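Ticket 450: Greifer schließt zu früh, Becher kippt
Projekt: Flotero (Studierendenprojekt, Küchenaufgabe)
Status: offen, halb gelöst
Gemeldet von: mir
Zuständig: auch ich, plus Triin Koppel für alles mit Kalibrierung

Worum geht's

Also, der Arm fährt sauber zum Becher, bleibt davor stehen, und dann macht der Greifer zu, bevor er überhaupt am Spatel ist. Manchmal erwischt er die Kante vom Becher und schiebt das ganze Ding nach hinten, manchmal greift er einfach in die Luft und fährt stolz wieder hoch. Im Log steht dann trotzdem "grasp ok", was mich ehrlich gesagt mehr ärgert als der Fehlgriff selbst.

Von 16 Durchläufen waren 11 daneben. Vor dem Update der Greifersteuerung (das Omard-Paket, das wir alle gezogen haben) lief die gleiche Aufgabe noch ordentlich, ich hab die alten Logs nochmal durchgeschaut und da ist so ein Verhalten nirgends drin.

Was ich schon probiert habe

Erstmal das Übliche: alles aus, alles an, Referenzfahrt neu. Kein Unterschied. Danach die Schließgeschwindigkeit runtergedreht, weil ich dachte, der Greifer ist vielleicht einfach schneller als der Arm. Sah schöner aus, gegriffen hat er trotzdem nichts.

Dann hab ich das Kabel zwischen Greifer und Reltel-Box getauscht. Triin meinte, das könne es nicht sein, und sie hatte recht, aber das alte Kabel hatte am Stecker eh einen Knick und ist jetzt in der Kiste für kaputte Sachen. Bitte nicht wieder rausholen!

Was dann wirklich was gebracht hat: den Ablauf Schritt für Schritt laufen lassen und nach jedem Wegpunkt anhalten. Da sieht man ziemlich gut, wo es hakt. Die Finger sind schon fast zusammen, und der weiße Becher mit dem roten Spatel und dem blauen Teil steht noch ein Stück weiter vorn. Der blaue Griff lehnt auch noch nach links über den Rand, da muss der Anflug also sowieso mit Gefühl kommen. Der Metallbecher mit dem Löffel und die Spielzeugkarotte stehen rechts davon und sind für diese Aufgabe egal, die kommen erst in Teil zwei dran.
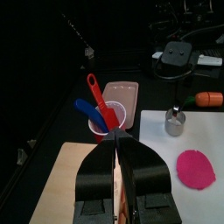
Vermutete Ursache

Ich glaube, der Schließbefehl hängt am falschen Wegpunkt. In der alten Konfiguration hieß der Punkt vor dem Becher "pre_grasp" und der am Griff "grasp". Im neuen Paket gibt es dazwischen noch einen "approach", und unsere Datei zählt die Punkte stumpf nach Nummer durch statt nach Namen. Damit rutscht alles um eins nach vorne und der Greifer macht brav zu, nur halt am falschen Ort. Das würde auch erklären, warum "grasp ok" im Log steht: die Abfrage prüft bloß, ob die Finger das Kommando ausgeführt haben, und das haben sie ja.

Passt aber nicht ganz zu den Durchläufen, in denen er die Becherkante erwischt. Da müsste der Arm weiter vorne gewesen sein. Triin tippt auf einen Versatz in der Kamerakalibrierung, der noch obendrauf kommt. Kann gut sein, dass wir zwei Fehler auf einmal haben (wäre nicht das erste Mal in diesem Semester).

Workaround bis dahin

In der Wegpunktdatei den Index fürs Schließen um eins hochsetzen, speichern, Steuerung neu starten. Danach bitte erst einen Lauf ohne Gegenstände machen und die Hand am Notaus lassen. Wer die Datei ändert, schreibt das kurz hier rein, sonst korrigieren wir uns gegenseitig hin und her und am Ende ist der Index bei 7.

Nachtrag, 6. Juli 2019

Wegpunkte laufen jetzt über Namen, hab ich gestern Abend noch umgebaut. Das zu frühe Schließen ist damit weg, juhu! Der Versatz ist leider noch da: der Greifer kommt etwas zu weit links an und drückt gegen den blauen Griff, bevor er den Spatel hat. Triin kalibriert die Kamera neu, sobald sie das Schachbrettmuster wiedergefunden hat. Zuletzt lag es bei der Grigaitė-Gruppe, falls da jemand mitliest: bitte zurück ins Regal.

Offen sind also noch 2 Sachen, die Kalibrierung und die Abfrage hinter "grasp ok". Für die zweite würde ich gern die Fingerposition mit reinnehmen. Wenn die Finger komplett zugehen, war halt nichts dazwischen. Bis zur Vorführung im November sollte das drin sein, ich mach dafür ein eigenes Ticket auf und verlinke es hier.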